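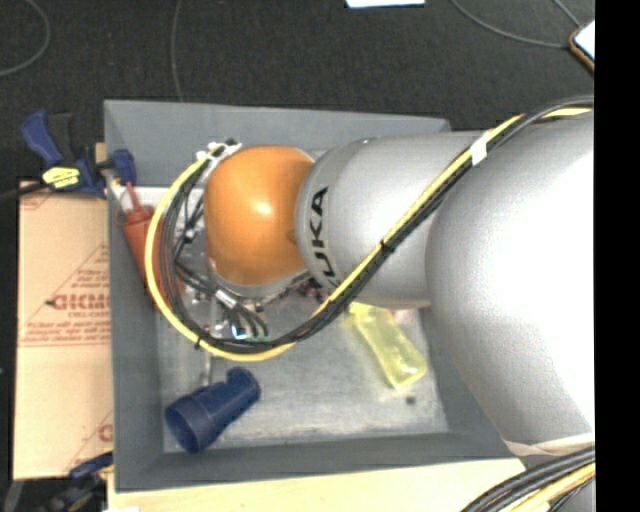
Stetport Household Exchange
Minutes of the monthly meeting, Trendavska Street storeroom
December
Posted by Mio Honda

Present: Mieczysław Rutkowska (chair), Waldemar Gajewski, Sławomir Czerwiński, Mio Honda (minutes). Konrad Duda joined at 6:40 p.m.

The meeting opened at 6:15 p.m.

1. Minutes of the last meeting

Accepted with one change. Under item 4, "the Yaman shelves" should read "the Yaman bins." The shelves were discussed under item 5.

2. Sorting and bins

Waldemar reported on the kitchenware sort. Cups, mugs and small dishes have been going into the same gray bins as toys and desk items, and people unpacking them at the other end have asked for this to stop. Mieczysław said mixed bins were agreed in the spring for small households that want a bit of everything, and that she did not want to lose them.

After some discussion it was agreed to keep both kinds. Mixed bins stay gray and get a plain white card on the short side. Kitchen-only bins get a green card. Cups go in last, upright, with nothing heavy on top. Glass is wrapped and goes in a box of its own.

Sławomir asked who writes the cards. Mio will write the first batch. After that, whoever closes a bin writes its card.

Waldemar also asked that bins not be filled past the rim. Two lids were cracked last month from being pushed down on handles. Replacement lids come from Yaman and have to be ordered in packs.

Action: Waldemar to order one pack of lids.
Action: Mio to write cards before Monday.

3. Count of items

Sławomir gave the count for the year so far. 2,321 items came in and were kept. Of these, 846 were kitchen items, the largest group again. Toys were second and bedding third. He does not have a separate number for books, which were entered under "other" until August.

Konrad asked whether a set of cups counts as one item or as several. Sławomir has been counting each cup. Konrad said the Trodley store counts a set as one, so the two lists cannot be compared. It was agreed to leave this year's count as it is and raise the question with Trodley in January.

Action: Konrad to write to Trodley.

4. Chipped and stained dishes

Mieczysław read out a note left in the drop-off book complaining that a bag of mugs had been turned away. The mugs had chips on the drinking edge. The rule is on the door but the sign has faded and the lower part is hard to read. Agreed to print it again in larger type.

The rule stays the same: no chips on the rim, no cracks anywhere. Tea stains are fine and can be soaked. Odd saucers are taken only if they match a cup already on the shelf. Waldemar would like to stop taking saucers altogether. This was not agreed.

Action: Sławomir to reprint the door sign.

5. Shelves and floor

The bottom shelf on the window side is still bowed. Konrad looked at it and thinks it can be turned over and used for another year, with lighter things on it. Bedding will move there and the pans will go to the shelf by the sink.

The tape lines on the floor have lifted near the door and someone caught a foot on them. Waldemar will pull up the loose part. Mieczysław asked that nothing be stacked between the door and the first table, including bins waiting to be collected.

6. Money

The balance at the end of last month was 400 dollars after rent. Lids, tape and cards should come to less than 200. Konrad asked for a second hand truck. Put off until the new year, when the power bill will be in.

7. Collection days

Collections stay as they are, with a gap over the holidays. The last collection will be loaded from 9 a.m. and bins should be closed and carded the evening before. Sławomir cannot drive that day. Konrad will drive if the van is back from repair, otherwise he will ask his brother.

8. Other business

Mio asked for someone else to hold the spare key while she is away. Mieczysław will take it.

The kettle in the storeroom trips the breaker when the heater is on. Use one or the other.

Waldemar has a box of unclaimed lids for food containers, none of which fit anything. To be thrown out unless someone wants to go through them.

The meeting closed at 7:35 p.m. Next meeting in January, same place and time.

Recent items
Minutes, November
Minutes, October
What we take and what we don't
Drop-off hours over the holidays
Directions to the Trendavska Street storeroom

This site uses cookies to remember your settings. By continuing to use the site you agree to this. Accept / Read more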